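Mumbridge shelf sorted by color, peace declared in the laundry

The long-running disagreement over how to arrange the bottles at Mumbridge ended in July, at least on paper. The paper is 2 pages long and was signed at 7 in the evening by everyone who was still in the room.

Under the agreement, bottles on the white wire shelving go by color. Washing machine doors stay open between loads. The two matters have little to do with each other, but they had been argued about in the same meeting for so long that it seemed rude to separate them.

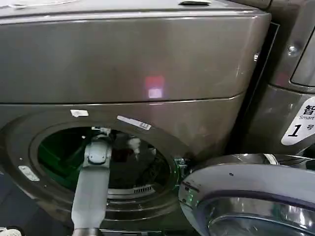 2 min read

The door question came first. Zarmeena Bangash, who looks after the floor at 345 Albers Street, wanted machines left open to air out. Yasir Tanoli wanted them shut, on the grounds that he had walked into an open one and remembered it clearly. A compromise in which doors would be left ajar was tried in the spring and abandoned when the two sides could not settle on a definition of ajar.

"Open means open," Bangash said after the signing. "You should be able to see into the drum without bending down and getting personal with it."

Tanoli signed, but asked that his shin be mentioned in the minutes. It was.

The new rules also ask people to check the rubber gasket for socks before they go home. A single gray sock has been pinned to the notice board for most of the year, and three people have denied owning it, one of them with suspicious energy.

Then came the bottles. Arsalan Dogar had been sorting them by size, a system he described as obvious. Rizwan Khokhar had been sorting them by how often people asked for them, a system known in full only to Rizwan Khokhar. On mornings when both men had been in early, the shelves had to be seen to be believed, and finding anything took until lunch.

Qusai Shboul suggested color. He says he suggested it as a joke.
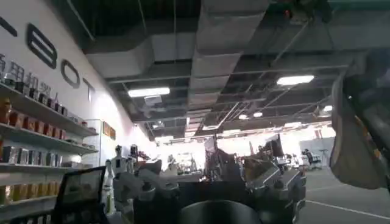 How do you put a bottle back if you can't remember where it came from?

Match it to the nearest bottles of the same color and slide it in at the end of that row. If the color falls between two rows, leave it on the bench with a note and someone else will have the argument for you.

The last part of that has already been tested. Madia, the outfit that supplies the shelving labels, was asked to rule on whether amber is a kind of orange. It replied that it prints labels. Dogar has since put the question to his sister, who paints, and is not sharing her answer.

Khokhar remains unconvinced by the whole business. He concedes that the shelf looks better and that people can find things on it, but he doesn't see why either should count against his system, which he says was close to finished. 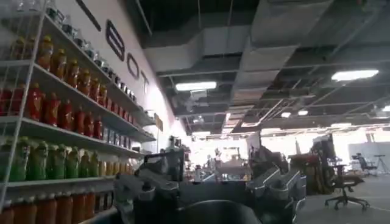 Reds, greens and orange-amber on the wire shelving, with the big outlined letters on the wall behind.

Anyone with objections can hand them to Bangash in writing before the agreement is looked at again. So far she has received one, from Tanoli, about the doors. It came with a drawing of the shin.

A proposal from the Mostley Street side of the building to sort the towels by color as well was put off until somebody buys a towel that isn't beige.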